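4.3 Entering a Club and Building the Season Schedule

Complete this section after the competition has been created in Heltex League Manager and before any results are entered. The account used must hold the Fixtures Secretary role.

1. Open Competitions and select the league to be scheduled. The sample data supplied with the software uses the Betunthorpe Rugby League.

2. Select Clubs, then Add Club. Enter the club name, the home ground and the ground capacity. Capacity must be a whole number without a comma, such as 2533.

3. Enter the number of registered players. A club may hold up to 200 player records, including juniors.

4. Select the season start month. The default is January. Leagues that play across two calendar years must also tick Split Season.

5. Repeat steps 2 to 4 for each club, then select Build Schedule.

Note: A league with an odd number of clubs is given one bye per round. Byes appear in gray and cannot be moved by hand.

Caution: Selecting Build Schedule a second time replaces every fixture that has not been locked. Export the current schedule first.
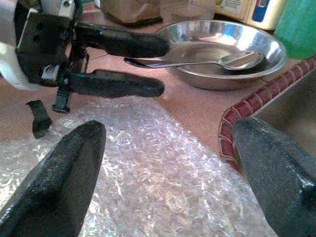
6. Review the draft under Fixtures. Two clubs sharing a ground on the same day are marked with a red flag – move one of the matches or change its kickoff time.

7. Lock the rounds that have been agreed with the clubs, then select Publish.

Note: Published fixtures are sent to the Drelta scoreboard service overnight. Leagues with more than 700 fixtures are sent in two parts, and the second part may appear a day later.

For postponed matches, refer to Section 4.4.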